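Rodel Yap
Juni 2025

1/8
Ich habe jetzt seit 13 Wochen einen Platz in der Werkstatt bei Ollgate. Heute schreibe ich ein bisschen über den Tisch, weil ich ihn sehr gern habe.

2/8
Die Platte ist aus Holz, warmes Braun und ziemlich glänzend. Drei weiße Becher stehen meistens schon da, bevor ich meine Jacke ausgezogen habe. 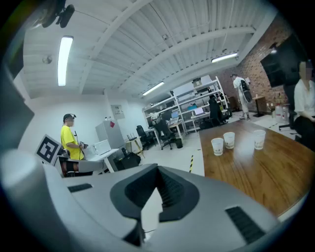
3/8
Zum Regal: Es ist groß, weiß und immer voll. Kartons, Geräte, Taschen. Ich habe 18 Minuten ein Ladekabel gesucht. Es war in meiner Tasche.

4/8
Meine Regel für den Tisch: Laptops bleiben woanders. Kaffee und Laptop, das habe ich im März einmal probiert.

5/8
Die weißen Becher bleiben zusammen in der Mitte vom Geschehen, und der Boden ringsum ist mit schwarz-gelbem Band markiert.
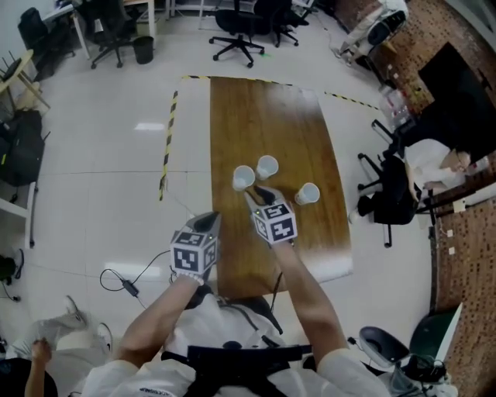
6/8
Am Abend wische ich die Platte mit einem feuchten Tuch ab, danach trocken. Sonst sieht man jeden Fleck.

7/8
Kennt jemand ein gutes Öl für glänzendes Holz? Bitte ohne starken Geruch.

8/8
Und wem gehört der Schlüssel mit der Nummer 658? Er liegt bei mir.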